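Pourquoi les métaux sont-ils froids au toucher ?

Dossier « La matière » — à partir de 9 ans
Texte : Danica Ivanov. Relecture scientifique : Stojan Petek.

Pose une main sur une casserole rangée dans le placard, l'autre sur une planche à découper en bois. La casserole semble plus froide. Pourtant, si les deux objets sont dans la même cuisine depuis la veille, loin du four et de la fenêtre, ils ont la même température. Un thermomètre le confirme. La main, elle, se trompe.

Ce que mesure la peau

La peau contient des récepteurs sensibles au chaud et au froid. Ces récepteurs réagissent à la température de la peau elle-même. Ils ne connaissent pas celle de l'objet touché.

La surface de la main est en général plus chaude que l'air d'une pièce. Quand elle touche un objet à la température de la pièce, de la chaleur passe de la main vers l'objet. La chaleur va toujours spontanément du corps le plus chaud vers le corps le plus froid. Si ce passage est rapide, la peau se refroidit vite et le cerveau reçoit le signal « froid ». Si le passage est lent, la peau garde presque sa température et l'objet paraît tiède.

La conductivité thermique

La capacité d'un matériau à laisser passer la chaleur s'appelle la conductivité thermique. Elle est élevée pour le cuivre, l'aluminium et l'argent. Elle est plus faible pour l'acier, mais reste bien supérieure à celle du bois, du liège ou de la plupart des plastiques. Un matériau qui conduit bien la chaleur est un conducteur thermique. Un matériau qui la conduit mal est un isolant thermique.

La différence vient de l'intérieur de la matière. Tous les solides sont faits d'atomes qui vibrent. Plus le solide est chaud, plus ils vibrent fort, et chaque atome transmet une partie de son agitation à ses voisins. Dans un métal, il existe un second moyen de transport : certains électrons ne sont pas attachés à un atome précis. On les appelle électrons libres. Ils se déplacent dans tout le métal et emportent de l'énergie avec eux. Dans le bois, ce moyen manque.

L'air conduit très mal la chaleur. Un pull en laine tient chaud grâce à l'air retenu entre ses fibres. Le double vitrage utilise le même principe, avec une couche de gaz enfermée entre 2 vitres.

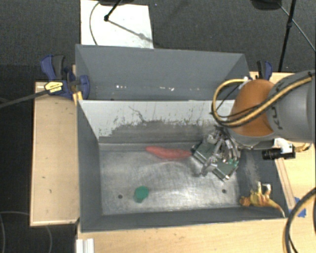 Un grand bac gris en métal. Les parois métalliques conduisent bien la chaleur.

L'épaisseur compte aussi. Une feuille d'aluminium de cuisine est très mince : elle contient peu de matière et se réchauffe presque aussitôt sous les doigts. La sensation de froid disparaît vite. Un bloc d'aluminium épais peut absorber beaucoup plus de chaleur avant que sa température ne change, et il paraît froid plus longtemps.

Et si l'objet est plus chaud que la main ?

Le raisonnement s'inverse. Un toboggan en métal resté au soleil en été envoie très vite de la chaleur vers la peau et peut provoquer une brûlure. Un banc en bois à la même température brûle moins facilement. C'est aussi pour cela que beaucoup de casseroles en métal ont un manche en bois ou en plastique : le fond doit conduire la chaleur vers les aliments, le manche doit la conduire le moins possible vers la main.

Expérience : les 2 glaçons

Matériel : une assiette en métal, une assiette en plastique, 2 glaçons de même taille.

Laisse les assiettes côte à côte sur une table pendant une heure. Touche-les et note laquelle te semble la plus froide. Dépose ensuite un glaçon sur chacune, au même moment, et observe.

Le glaçon posé sur le métal fond le premier. Ce résultat surprend souvent, car cette assiette semblait la plus froide. Le métal amène rapidement au glaçon la chaleur de la pièce et de la table. Le plastique la transmet plus lentement.

Pour que la comparaison soit correcte, les assiettes doivent avoir à peu près la même taille et la même épaisseur — sinon, on ne sait plus quelle différence explique le résultat.

Vocabulaire

Conducteur thermique : matériau qui laisse facilement passer la chaleur.
Isolant thermique : matériau qui freine le passage de la chaleur.
Électron libre : électron qui peut se déplacer dans l'ensemble d'un métal.
Température : grandeur liée à l'agitation des atomes, mesurée avec un thermomètre.

Page mise à jour le 23 mai 2026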